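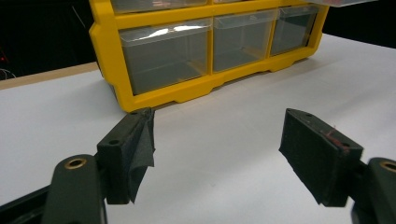 The Ninth Drawer

Urs Zürcher had been teaching the same drawer for most of August, and he still loved it.

"Go again," he called from the dark side of the room, and Ilse squeezed the grips and went again. Bottom row, right-hand side. Reach, pinch the lip, pull.

The idea behind Clanska was so simple she wanted to tell strangers on the tram. You didn't program the arm at all. You did the job yourself with a gripper in each hand, over and over, and the model learned from your hands — the slow tries, the crooked ones, even the fumbles! Their count stood at 2,886 tries, and Urs refused to throw out a single bad one.

Thaler, upstairs, had wanted only the clean ones. So they had trained it both ways and sent both models to the big arm at Tudbridge, with a drawer neither had ever met. 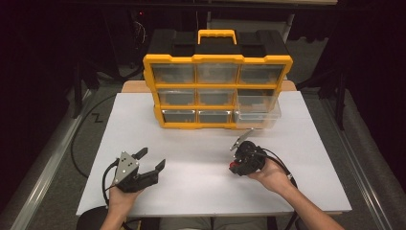 Tudbridge Quarterly, Issue 8, p. 5

Her phone buzzed against the stool. She set the grippers down on the white board and read the message twice.

"Well?" said Urs.

"The clean one missed the lip and kept on pulling at air." She was grinning so hard it hurt. "Ours missed too. Then it backed up, shifted over and tried again. Urs, it got the drawer open!"

He came out into the light with his glasses pushed up in his hair. For a while he just looked at the little yellow cabinet.

"It learned that from the fumbles," he said.

"From my fumbles."

"Yours, yes." He pulled up a chair. "Go again — and be clumsy."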